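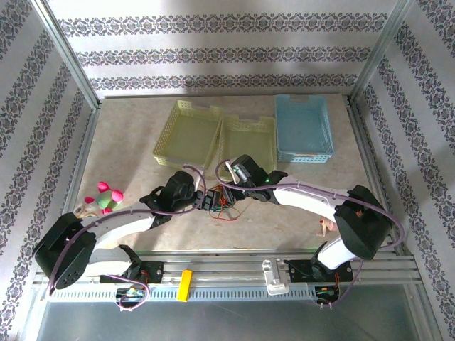
Chapter 7
Squad Size and Playing Time

A soccer club signs more players than it can put on the field. Eleven start a match, a handful come off the bench, and the rest watch. How a club divides the minutes among its players is one of the main tasks of squad management, and it affects wages, transfer values, injuries and results. This chapter looks at how playing time is measured, who decides it, and what happens when a player gets less of it than he expected.

After reading this chapter, you should be able to:

Calculate a player's share of available minutes
Tell the difference between an appearance, a start and a full match
Describe how contract clauses are tied to playing time
Compare the rotation policies of two clubs with different schedules

7.1 Two Clubs, Two Schedules

Fludmont and Anberg play in the same division and finished last season two places apart. Fludmont went out of both cup competitions early and played almost nothing but league matches. Its coach named the same back four whenever all four were fit. Anberg stayed in the cups until spring and often played twice in one week. By December it had already used every senior player under contract, including the third goalkeeper.

Kiani, a smaller club, had neither the long schedule nor the large squad. It borrowed two forwards from Molon on loan. The loan agreement asked Kiani to pay a larger part of the wages if the forwards did not play. Agreements of this kind are common, and we return to them in Section 7.4.

7.2 Counting Minutes

The simplest measure is total minutes played. One Fludmont center back finished the league season with 1,973 minutes. To know whether that is a lot, we need the number of minutes he could have played. The share of available minutes is found by dividing minutes played by minutes available while the player was registered and fit. Some clubs leave injuries in the calculation, so check the method before comparing two reports.

Appearances can mislead. A substitute who enters late in many matches may have a long list of appearances and only 324 minutes. A teammate with far fewer appearances, all of them starts, may have played more than he did. For this reason most club reports list starts and substitute appearances in separate columns.

Short totals also make other statistics hard to read. Goals per 90 minutes is a useful rate for a regular starter. For a player with fewer than 400 minutes, one goal more or less changes the figure a great deal. Some analysts leave such players out of their tables, and others print the rate in gray.

Key terms: available minutes, share of minutes, start, substitute appearance, rotation, appearance clause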